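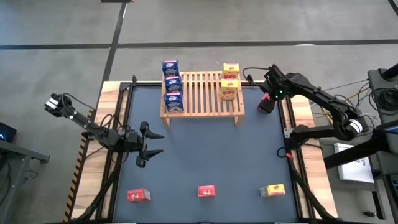 # Breakfast Habits at Flalorside School

Report by Lungile Sibiya and Siyabonga Botha

## Question

We wanted to know if students who skip breakfast feel more tired in class before lunch. Our teacher, Karine Marchand, asked us to keep the survey short.

## Method

In April we gave a paper form to 28 students. It asked what they ate that morning and how awake they felt at 11 a.m., on a scale from one to five. We got 22 forms back. Sizwe Buthelezi typed the answers into a spreadsheet and we left out 2 forms with no score on them.

## Results

Cereal was the most common answer, then toast. Students who ate nothing gave lower scores on average, but the gap was small. Several wrote that they had gone to bed late — we hadn't asked about sleep at all.

## Problems

The group was small and all from one grade. Some students filled in the form after lunch, so they were going from memory. "Breakfast" also meant different things to different people. One person counted a glass of juice.

Next time we would add a question on bedtime and hand out the forms at 11.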